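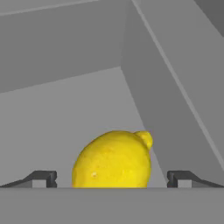

Lemon between the fingers, seen from the wrist camera in the simulator.

Lemon test in sim: is it my gripper or my camera that's off?

Posted by Radwa Berrada in Grippers and Hands

Hi everyone, long-time reader and I think this is only my second post, so please be gentle with me! I'm trying to choose between two parallel grippers for a small sorting cell, the Pimlow and the Tazi, and before I spend any money I wanted to run them both in simulation on the same pile of fruit. I've got an apple, a lime, a small pear and a lemon, and the lemon is the one that's making me lose sleep.

The picture at the top is from the Pimlow run, just before the fingers close. As you'll notice, the lemon is nearer to the right finger than to the left. My script asks for the grasp to be centered on the object, and for the apple and the lime it looks centered to me, or close enough that I can't tell by eye. With the lemon it keeps ending up to one side. What happens next is that the right finger touches first, pushes the fruit toward the middle, and the lemon sometimes turns on its long axis so that the pointy end swings toward one of the pads. Then it squirts out like a bar of soap. Out of 40 tries with the Pimlow I lost 9 this way. With the Tazi, which has softer pads in the model I was given, I lost 3 out of the same 40.

So my first thought was great, the Tazi wins, let's order it. But my brother-in-law (who does machine vision for a bottling line and has opinions) looked over my shoulder on Tuesday and said I was comparing two grippers with a crooked camera, and that the numbers weren't worth much until I sorted that out. I have the wrist camera on a Brunden mount, using the mount file from their download page, and I typed in the offsets by hand from the drawing. I could very well have mixed something up there. I also left the field of view at whatever the simulator gave me.

What I'd love to know is:

Is a lemon sitting off to one side like this normal because of its shape, or should I be looking for a mistake in my camera numbers?

And is it fair to compare the two grippers when each one came with its own pad friction value? The Pimlow file has a plain hard pad and the Tazi file has something grippier, and I didn't touch either.

Thank you so much in advance. I've been going around in circles with this since the beginning of August and I'd be glad of a second pair of eyes.

Essam Ramadan

looks like camera to me. recheck the offsets, I bet you have a sign flipped. also just buy the Tazi, I've had one for two years and it picks up everything

Aino Heinonen

Hello Radwa, and welcome back! I spent most of last winter on almost the same comparison (mine was with tomatoes and a Sotberg arm, but never mind), so let me try to go through it slowly.

About the camera first. I wouldn't assume a flipped sign yet. If the sign were wrong I'd expect the apple and the lime to be off too, and by the same amount, and you say they look fine. In your picture the two fingers look very much like mirror images of each other, and they sit at the same height, so I don't see a camera that is badly rolled or pushed sideways. That doesn't prove the offsets are right, mind you. Both fingers can look perfectly even in the view and the frame your script uses to turn pixels into positions can still be wrong, because those are two separate things in most simulators. I've been caught by that myself and it cost me a whole weekend.

My guess is that it's your idea of "centered" that needs a look. How does your script find the middle of the object? If it takes the origin of the fruit's mesh, then you are at the mercy of whoever made the model. A sphere-ish apple will usually have its origin somewhere sensible. Lemon models very often have it somewhere odd, at the nub or at the bottom or even a little outside the peel. If you take the middle of the bounding box instead, the nub stretches the box on one side and your center moves toward it, away from the fat part of the fruit. In your picture the nub points to the upper right and the round body is on the left, so think about which of those two your gripper is really aiming for.

A simple check: put a plain ball in the same spot as the lemon, same script, same everything, and see where it lands between the fingers. If the ball sits in the middle, leave your Brunden mount alone and go look at the lemon file. If the ball is off to the side as well, then your brother-in-law gets to be smug at dinner and you should go back to the drawing with a cup of coffee. Do it before closing the fingers, so the contact doesn't muddle things.

One more thing on the view itself. With a camera this low and close, the near surface hides the lower part of the lemon. If any part of your pipeline uses the camera to work out the fruit's center (as opposed to just asking the simulator for it), it's only getting the upper part, and the height estimate will come out too high. I'd raise the camera a bit, or take the estimate from a spot farther up before you come down for the grasp. Pinching a lemon too high is a lovely way to shoot it across the room!

Now the friction. No, I don't think the comparison is fair as it stands, and I'd say that even if the camera turns out to be perfect. You've changed the fingers and the pads at the same time. Run both grippers with the same pad value, then run both again with the other one. It's double the work but you can leave it going overnight. And please use more tries. I did 1000 per setting in the end, with the fruit turned at random each time, and the gap between my two grippers shrank a good deal compared with my first little batch. Yours may hold up, I can't say from here.

Also write down the closing speed and the force limit for each one. The model files I've used came with quite different defaults, and a hard pad closing fast on a smooth oval thing is going to look bad whatever the name on the box.

Do come back and tell us how the ball went.

Radwa Berrada

Oh this is so helpful, thank you Aino! (And thank you Essam, I did check the signs and they match the drawing, so I'm a tiny bit relieved.)

I ran the ball over lunch and it sits right in the middle. Then I opened the lemon model and the origin is way over by the nub - I'd never have looked there. I've moved it to the middle of the round part, and the first few grasps already start out much more even. I also found that the Pimlow file closes quite a bit faster than the Tazi one, so I've set them both to the slower speed for now.

The long runs with swapped pads are going tonight. I'm raising the camera before I start them, and I'll post both tables here when I have them, even if it means admitting the Pimlow was fine all along.

Nawal Shehata

Following this one, I have the same lemon model I think. Could you share what you changed in the origin when you get a minute? Mine rolls too, and I'd been blaming the pads.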